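Can a robot put the groceries away yet?

I've been putting off writing this post because I wanted to have a clear answer, and I don't. What I have is a year of reading and watching, plus one long afternoon in November at a lab in Primmont, and an opinion that has moved a little.

The question came from my kitchen. I came back from the store with four bags, put them on the counter, and thought about how much of my week goes to moving things from one place to another. Groceries from bag to shelf. Plates from rack to cupboard. Laundry from machine to basket to drawer. None of it is hard and none of it takes any thought, so it seems like the first thing a machine should be able to take off our hands. I already have a robot vacuum and it does a decent job as long as I pick the socks up first. So where's the one that picks up the socks?

I used to work in a warehouse for a parts distributor called Magbanua, so I know a bit about what machines can do with boxes. Boxes are pretty much solved. If every item is a carton with a label on the side, a machine can move it all night. We had a palletizer that ran for weeks with no trouble. But the small parts were still picked by hand when I left, because they came in bags, and the bags slumped, and every one was a slightly different shape. I've thought about those bags a lot this year. A kitchen is nearly all bags.

The people in Primmont are working on tabletop chores with two arms. Their project is called Zallau, and they let a handful of people from a local tech club come in and watch. What I saw was slower than the videos you get online. Those are often sped up, and if you look in the corner there's sometimes a little "4x" that tells you so. In person you sit there and wait. The arm goes over, stops, comes down a bit, stops again. I didn't mind it. It gave me time to look at what the job asks for.

The job that held my attention was fruit. Putting fruit in a bowl sounds like nothing. My niece could do it at two. But think about what's in a normal fruit bowl. An apple is the easy one, since it's round and firm and you can grab it from almost any side. A bunch of grapes is another matter. It has no real edges, it changes shape when you lift it, and the part you want to hold is often buried in the middle.
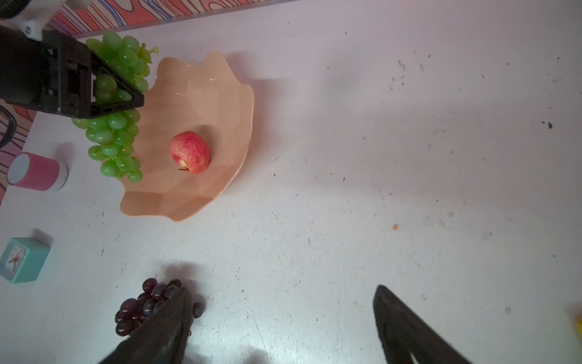

Green grapes at the rim of the bowl, with the apple in already and the red ones still on the table.

I find grapes a good test because there are two ways to get them wrong. Squeeze too hard and you have juice. Squeeze too lightly and the bunch slides out. And when you get to the bowl you still have to decide where the bunch should go, because half of it wants to hang over the side. When I do this at home I don't decide anything. I sort of lower it in and give it a nudge with the back of my fingers. That nudge is the part I'd most like to see a machine learn, and I think it's further off than the lifting.

The way these systems learn is mostly by being shown. A person steers the arms through the task, over and over, and the recordings get used for training. One of the people there told us they had 3,611 recordings so far across all their table tasks, and that they thought of this as a small number. For a single new task they like to have 300 before they even bother to train on it. I did the math on the way home. If each one takes a minute, that's five hours of somebody putting fruit in a bowl, and that's without resetting the table in between.

I don't say that to knock it. Five hours is cheap if the result works in every kitchen. The trouble is that it doesn't, yet. The question I asked was what happens with a different bowl, and the answer was "it depends how different." Change the color and it's usually fine. Change the height and it may set things down too soon. Swap the table for a glass one and they weren't willing to guess. I appreciated that. I've been to trade shows where the answer to every question was yes.

So here's where I think things stand, chore by chore.

Moving firm things from one known spot to another: yes, this works, and it has for years on shop floors.

Moving soft or odd-shaped things around a table: sort of. It works in a lab, with the objects it practiced on, slowly. I'd expect this to get good sooner than I used to think.

Dishes: parts of it. I've seen loading done well on video. I haven't seen anyone's robot deal with a pan that has rice stuck to it.

Wiping down a counter: closer than I expected. I keep a tub of Clinell wipes under my sink, and pulling one single wipe out of the hole in the lid without bringing the next three along is something I fail at myself. But once a cloth is in the gripper, wiping back and forth over a flat surface is not a bad fit for a machine. Lifting the toaster to wipe under it is a different story.

Folding laundry: everybody wants this one, and there's been real progress with towels and T-shirts. Fitted sheets, no. I can't do those either.

Putting away a full load of groceries: no. It's all of the above in one job, plus a fridge door, plus knowing that the bread shouldn't go under the cans.

The price is the other half of the question. I've heard people say $3,000 for a pair of hobby arms like it's a bargain, and for a research lab I'm sure it is. For me that's a new fridge and dishwasher, and both of those work on the day they're delivered. I'd pay it for a machine that did the whole kitchen every evening. I wouldn't pay it for one that does fruit.

Something I hadn't thought about before the visit is how much of my own house would have to hold still. I leave things in a different place every day. My counters have mail on them. The warehouse got its machines running by making everything the same: same bins, same shelf heights, same light. I don't want to live like that. I suspect the first people to get real use out of home robots will be people with tidy kitchens, who need them the least.

My guess when I started reading was 20 years for a machine that could put away my groceries without me in the room. I'd bring that down now, maybe by half, and I'd put the table chores well before that. I'm going to try to get back to Primmont in the spring. They said they want to start on drawers, which I'd like to see, since two of mine stick.

In the meantime I timed myself on those four bags last night. Eleven minutes, including the time I spent eating grapes over the sink.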